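Help > Robots > Teaching by hand

Teaching towel folding: by hand or by remote?

I'm recording towel folds with two arms. By remote, I keep losing the top of the towel where it leans on the basket.

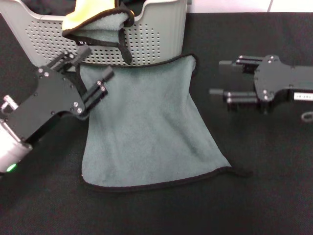
Page last changed 2026-03-13

Is moving the arms by hand any better? I have 74 tries saved.

Salamatu Osagie
Take hold of the gripper itself — low on the black housing — and keep the cables clear.

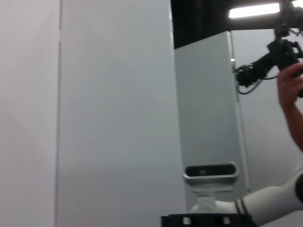

Two other replies

Mondis
Stay on remote. Hands end up in the video.

Tran
Slow down near the basket.

9 comments · 100 shares
Search help topics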